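# Pleltano Hands - student grasping set

Last updated: November
Filed under: Student Projects / Robotics Club / Datasets

This is the README for the grasping set our club put together this fall, and we're so happy it's finally in a shape other people can use! It holds 451 episodes of a two-armed humanoid picking up and holding fruit, all driven by students. Most of us had never touched a robot before the first meeting.

## What you get

- one folder per episode, with head camera video and joint positions for both arms
- `notes.csv`, with the driver's comments (Lucero Cusi's are the best ones, read those first)
- a split file: 400 episodes for training, the rest held back

Video is 25 frames per second. Joint data comes in faster, so use the timestamps and don't try to match by row number. Abílio Paiva wrote `align.py` for exactly this and it works great.

## Objects

We started with oranges and got bored fast, so Dagný Hedegaard made a harder list - anything heavy, prickly or lopsided. Pineapple was the big favorite.

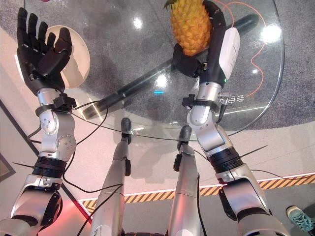

Pears are in there too, plus a few mangoes near the end. Failed grasps are kept and marked `drop` in the notes. Please don't filter them out before you look at them, some are really interesting!

## Known problems

Glare gets strong in the late afternoon episodes. Episode 80 has no left arm data.

Questions go to Roxana Ticona or Jhonatan Arboleda through the club page. If you train something on this, send us a clip - we'll play it at the next meeting.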